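Tistgateのハンドグリッパーキット、買った人いますか

1:esby_mada
Tistgateの手持ちグリッパーキット、値段のわりに評判を聞かないので立てました。本体2,920元、替え指セットが別売で1,945元。自分は本体だけ買って、机で開閉を試しているところです。

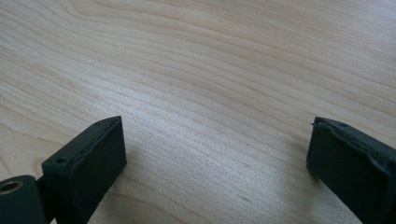

木の天板の上で指を開いた状態。右の指先に注目

先端から黒いささくれみたいなのが出てます。上面の縁も右は波打っていて、左よりだいぶ荒い。この値段でこれは普通なんでしょうか。

2:nejiyama
普通かどうかで言えば、製品ページの写真とは別物だと思う。あっちはレンダリングでしょ。

3:kotatsu11
ささくれくらいカッターで落とせば終わりでは? 把持面は滑らかに見えるし、縁が波打ってても掴むのに関係ない。

4:nejiyama
>>3
自作ならそれでいいけど、替え指に1,945元取る店の話だからなあ。左右で仕上がりが違うのは検品してない感じがする。

5:esby_mada
>>3
落とすのは簡単なんですが、返品の条件に「加工していないこと」とあって迷ってます。

6:hanpa_kougu
Hikotaの旧型を使ってる者です。あっちも指の縁はきれいじゃないですよ。ただ先端の高さは揃っていたので、小さいネジをつまむ分には困りませんでした。そちらは閉じたときに先端が合いますか? 写真は開いてるから何とも言えない。

7:esby_mada
>>6
閉じるとほぼ合います。紙1枚は挟めて、薄いワッシャーは5回に1回くらい逃げます。

8:kotatsu11
薄いワッシャーを机から直接拾うのは、どの指でもきついよ。下に柔らかいシートを敷いて比べないと、指が悪いのか条件が悪いのか分からん。

9:donburi_ctrl
Donnellyのレビュー記事では「産業品質の指先」と褒めてたけど、提供品だったんだよな。買った人の写真のほうがよほど参考になる。

10:hanpa_kougu
>>9
提供品だから嘘とも限らないでしょう。個体差かもしれない。一枚の写真で全部ハズレ扱いするのも早いです。

11:nejiyama
個体差が大きいなら、それがもう問題なんだけど。こっちはガチャを引きたいわけじゃない。
あと「データ収集にそのまま使える」って宣伝文句、校正手順がどこにも書いてない。問い合わせたら「順次公開」とだけ返ってきた。

12:kotatsu11
手順書がないのは同意。そこは擁護できない。指の見た目で叩くより、そっちを突いたほうがいい。

13:esby_mada
サポートに写真を送りました。交換は可能、ただし替え指の次の入荷は6月とのこと。送料はこちら持ちだそうです。

14:nejiyama
初期不良の扱いじゃないのか。自分は見送り。

15:hanpa_kougu
送料を払うくらいなら、削って使うかな。返品するつもりがあるなら触らないほうがいいですけど。あと替え指が手に入ったら、左右の縁を同じ角度で撮って載せてもらえると助かります。

16:esby_mada
>>15
了解です。とりあえず加工はせず、柔らかいシートを敷いてワッシャーをもう一度やってみます。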